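Three weeks with the Stavar two-arm kit

I finally caved and bought the Stavar. If you've been reading this blog for a while you know I circled this thing all through November, opened the order page maybe a hundred times, and closed it again every time I saw the price. The base kit is $2240, and with the extra set of jaws and the longer cables mine came to $2363 before shipping. That's a lot of money for somebody who sells soap and candles out of a spare bedroom!

But folding boxes is the part of my week I hate most. I fold them in front of the TV, I fold them while I'm on the phone with my mom, and I still run out the night before a market. So when Adwoa Asamoah (she runs the Dramani workshop across town and has had her Stavar since the spring) told me hers folds cartons, I was sold.

Putting it together

The kit comes as two big boxes and one small one. The motors are already wired in pairs, thank goodness, and the booklet is fine as long as you ignore page five, where the left and right shoulders are labeled the wrong way around. It took me roughly 12 hours over a few evenings, and a good chunk of that was me hunting for a hex key I was sitting on. Both shoulders bolt to one black plate along the front of the table, and you really do want to tighten that plate before you hang anything off it. I didn't. The arms wobbled like crazy and I had to take the whole lot down again.

Cable routing is my biggest gripe. The purple cables that come off the wrists are stiff, and they need a big loop so the wrist can turn freely. Stavar gives you a bag of zip ties and wishes you luck. I'd have paid extra for proper clips.

Teaching it to fold

The software is called Bralari and it's better than I was expecting! You move the arms through the job yourself, over and over, and it learns from your recordings along with what the cameras see. My first tries were awful. I kept laying the blank down in exactly the same spot, and then it got totally lost when I put one down a bit crooked. Adwoa told me to mix it up, so now I toss the blank down at an angle and leave finished boxes lying near it, and I record that too.

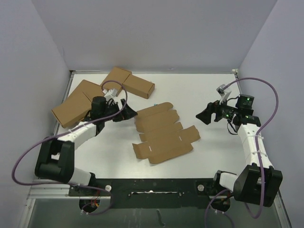 What I like and what I don't

The good stuff first. The arms are quieter than my dishwasher. The jaws grip cardboard without crushing the edges, even the soft blanks I buy from Rekevness, and swapping a jaw is one screw. Support wrote back the same evening when I couldn't get the right arm to home, and they were super nice about it (I had plugged it into the wrong port).

The not so good: it's slow. I can fold a carton in a few seconds and the Stavar takes its sweet time, especially on the tuck flaps, where the tab has to find its slot. It misses those more often than I'd like, and then I have to go over and start it again. Bralari also logs you out if your laptop goes to sleep, which drives me up the wall.

Would I buy it again? I think so, yes, but ask me after the holiday rush. If you only ship a few orders a week, save your money and put on a good show while you fold. I'm going to try the bigger mailer boxes next, and Adwoa has promised to send me her settings for those, so I'll post them once I've had a go.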